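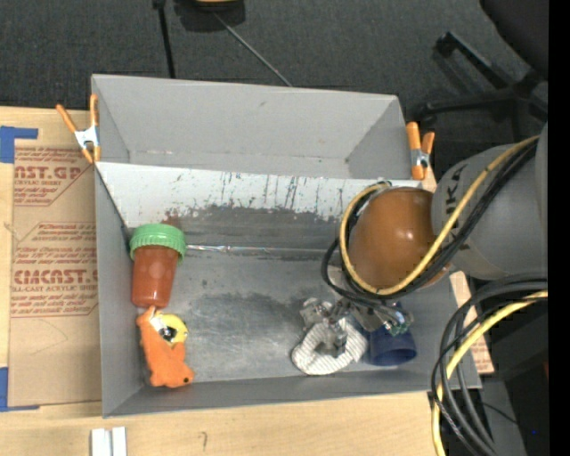

Progress report for January – Morelthorpe toy and household sorting store

Hello Asuka,

You asked for something short this time and I did try. It's been a busy month and there's a lot to tell you, so please get yourself a cup of tea first.

The big thing is that the sorting tables are up and working. When you visited in the autumn we were still doing everything out of carrier bags on the floor (my knees remember it well!), and the plan in the application was to have proper tables with divided bins by the end of winter. We're there. There are 4 tables at Morelthorpe and the bins on them are the grey two-compartment sort that came over from the old Harncombe unit when it closed. They cost us nothing apart from the van, so the equipment line is well under and I'd like to talk to you about moving what's left across to shelving.

The way we use them is very simple. Whatever comes in goes into the larger side, a few things at a time, and once we've looked at it and decided where it belongs it moves over to the smaller side, and from there to the shelf crates. A handful at once is plenty. We did try tipping in a whole bag on the first Thursday and it was chaos – small bits went under big bits and we ended up going through the same pile twice.

People keep giving us the most wonderful mixtures. Somebody clears out a cupboard and we get tubs with lids, cups, bath toys, rings, bangles, bits of a garage set, all in together. I love it, I must admit, but it does make the categories in the original plan look a bit hopeful. We started with seven and I've cut them down to five: toys, kitchen and tableware, containers with lids, craft and hair things, and "ask". The "ask" crate was overflowing for the first fortnight and is now quite manageable, which I take as a good sign that we're all getting our eye in.

A word on lids, as you raised it last time. Containers now stay with their lids on all the way through, from the bin to the shelf. We used to take them off to check inside and then put them down somewhere, and we had a whole crate of orphans by Christmas. Now the lid comes off, you look, the lid goes straight back. We've matched up a fair few of the orphans as well, though I think the rest will have to go for recycling.

Toys are the slow part. Each one has to be looked over for loose pieces and small parts, and anything we aren't sure of goes in the under-threes-no crate. I'd put roughly 20 minutes on a tableful, and that's with two of us chatting. Could be quicker, but I'd rather we were careful with this one and I hope you'd agree.

Now the less cheerful bits. The bins have seen some life. The sloping divider on the one we use most is badly worn along the bottom, with the paint flaking and long dark scratches down it, and there's a reddish-brown smudge at one end that I mean to have a proper go at. The metal floor is scratched all over and a bit cloudy and speckled. None of that matters for sorting tubs and plastic toys, but I don't want soft toys or fabric going in there and picking up flakes, so those are being done on a clean sheet at the far table until we've sorted it out. I've had two suggestions so far. One is to rub the divider down and repaint it, and the other is to order liners from Flastero, who do a cut-to-size one. I've asked them for a price and I'm waiting to hear. If you have a view, do say!

The bins are also a touch too deep for the tabletops and stick out over the back edge. They sit steadily enough, but I've asked everyone not to lean on the far side, and when we come to choose shelving I'd like to swap two of the tables for deeper ones if there's money.

On the outgoing side, the first crates have gone to the Kikuchi playroom and they were very pleased with them. They'd like more cups and pouring things for the water tray and fewer jigsaws, so we're putting cups by as they turn up. Harncombe nursery is next on the list and wants mostly play-kitchen bits. I've promised them a delivery before half term, and I'd better get on with it.

What I need from you, when you have a moment: a yes or no on moving the leftover equipment money to shelving, and whether liners would count as equipment or consumables. I never know with that form. I've left that box blank on the spending sheet for now, and the rest of it is filled in.

Do come over again and see it all going. Thursday mornings are best, any time after ten, and there's parking round the back now the skip has gone.

With very best wishes from all of us at Morelthorpe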